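Unit 4: Reading a Town's Trade Through Its Street Names

What this unit covers

Street names are among the cheapest sources a local historian has. They are printed on every map, they are often older than the buildings beside them, and many of them record a trade that has left no other mark. They are also easy to misread. These notes go with the September session and the map packet for Brindberg. Bring the packet with you.

Types of trade names

The simplest type names the people who did the work: Tanners Row, Ropemakers Lane, Hatters Street. A second type names the goods, such as Salt Street or Wool Market. A third names a building or a piece of equipment, such as Kiln Road or Weighhouse Steps. The third type tends to last longest, for the plain reason that a kiln stays put and a tanner can move. 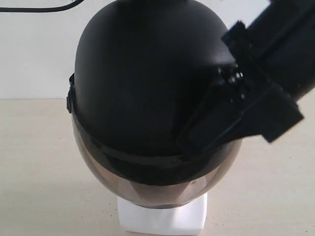
A name tells you that somebody once linked the place with the trade. It does not tell you how many people worked there, or for how long. In Brindberg, Hatters Street appears on the plan of 1712, but the tax roll from the same year lists only 4 hatters in the whole town, and two of them lived across the river. The name may be left over from an earlier period. It may also come from a single large shop. Write down both readings and look for a source that could settle it.

Names that moved

When a town grows, old names get reused. The Kurska district was laid out on former pasture, and its planners took trade names from the old center to make the new streets sound settled. Coopers Way in Kurska never had a cooper on it. Check the date of the street before you check the meaning of the name.

Translation is another problem. Gererska was renamed twice, and each clerk translated the older name by ear. A word for "fuller" became a word for "full," and the street is now Full Street on some maps and Broad Street on others. For the Kurtuluş reading, note the opposite case — a name chosen for its meaning, with no trade behind it at all. 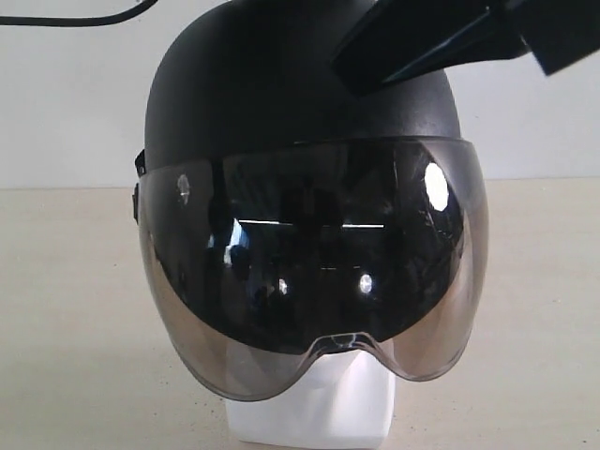

Headwear trades deserve a separate note, as they split and merged so often. Hatters, cappers, felters and helmet smiths could be four groups in one town and a single guild in the next. The products overlap as well. A modern open-face helmet with a tinted visor, displayed on a white head form, would have puzzled a guild clerk, who sorted makers by material first and by use second. Keep this in mind when a street name seems too narrow or too broad for the trade you expect. The clerk's groups are the ones that got onto the signs.

Exercise

Pick one street from the packet and write a page on it. Give the earliest date you can find for the name, the earliest date for the street itself, and any change in spelling. Use at least two kinds of source. The exercise is worth 25 points out of 100 for the term.

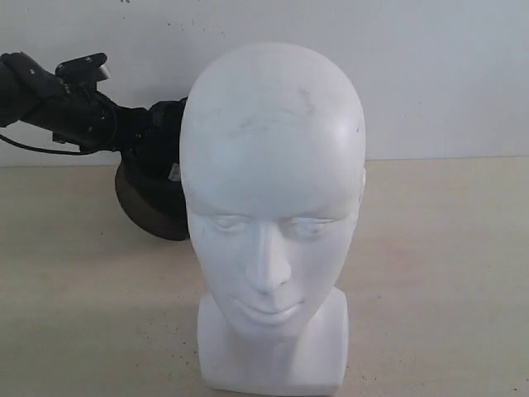
Course instructor, Local History Methods
Notes revised for the fall term

Common mistakes from earlier papers

Many papers treat a modern sign as evidence. A sign is evidence of the year it was put up. Cite the plan or the roll.

Some papers skip the spelling changes because they look minor. In the Gererska case one dropped letter is the whole story, so copy each form exactly as it is written, including capitals and accents.

Do not rely on local guidebooks for origins. They repeat each other, and most give no source. You may cite one to show what people in the town believe about a name — that is a fair topic — but say so clearly.

Papers are due at the start of the next session. Late papers lose five points. If the packet is missing the Kurska sheet, ask at the map desk before noon.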